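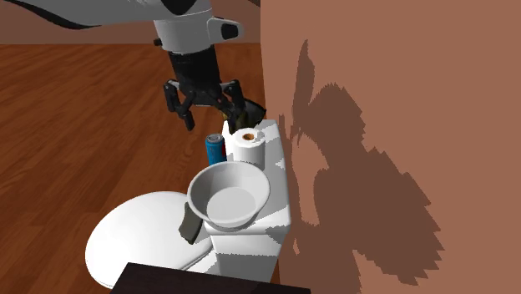 My hands have been bad since the clocks went back, and I have spent more than I meant to on creams for them. I work in a school kitchen, so they are in and out of hot water most of the day, and by the time I get home the knuckles are red and the skin between my fingers has started to split. I keep hand cream in most rooms now, including the bathroom, and if your bathroom is short of shelves like mine, the top of the toilet tank ends up doing the job, with whatever you use most pushed to the back corner by the wall. At the moment the thing I use most is a pot of Clellent hand balm, and I have had it long enough to say what I think of it.

I bought it at the chemist in Mendgate in April, used it twice and forgot it. It is thick and a bit waxy and it takes a while to go in, which put me off. When the cold weather started I dug it out again and gave it a proper go for 30 days, morning and night, with nothing else on my hands apart from soap.

The first week I didn't notice much. The balm leaves a film, and I had to wait before I could pick up my phone or do up buttons. I got into the habit of putting it on last thing, after I had locked up and set the alarm, so it didn't matter. In the second week the splits by my thumb closed up and stayed closed, even with the washing up at work. The redness took longer and hasn't gone altogether. I would say the backs of my hands are fine now and the knuckles are better than they were.

The smell is faint, a bit like candle wax. My sister thought it smelled of nothing at all. There is no perfume listed on the label, and that matters to me, as anything with a strong scent makes me itch.

Before this I was using the Skevumik overnight cream, the one in the tube. It is nicer to use. It sinks in fast and feels lovely for an hour, and then my hands were dry again by bedtime. I got through 3 tubes of it last winter and I can't say my skin was any better at the end. I know people who swear by it, so it may suit you if your hands are only a little dry.

I did ask Macarena Cáceres about all this, as she does facials and hands at her salon (just called Cáceres, next to the bakery) and she sees a lot of nurses and hairdressers. She told me most people put cream on dry skin when they should be putting it on while the skin is still slightly damp. I have been patting my hands with the towel and leaving them a little wet before the balm goes on, and it spreads much further that way. I use less than half of what I did at the start. She also told me to wear cotton gloves in bed, and I tried, but I can't sleep in them. I had taken both off by the morning every time.

A few practical things. The lid is stiff, and with greasy fingers it is hard to get back on. The balm goes very hard in a cold room, so you need to warm a bit between your palms first. It will mark a pillowcase if you use too much, though mine came out in the normal wash. It isn't cheap for the size, but the pot I have is still over half full.

I'm going to carry on with it until spring and then see if I can manage on something lighter. I also want to try it on my heels, which I have been ignoring. If anybody has found gloves for washing up that don't go clammy inside, please leave the name in the comments.

Posted 01/12/2023

Filed under: Skincare, Hands and Nails, Winter

Older posts Newer posts Home About Contact

Search this blog Type and press enter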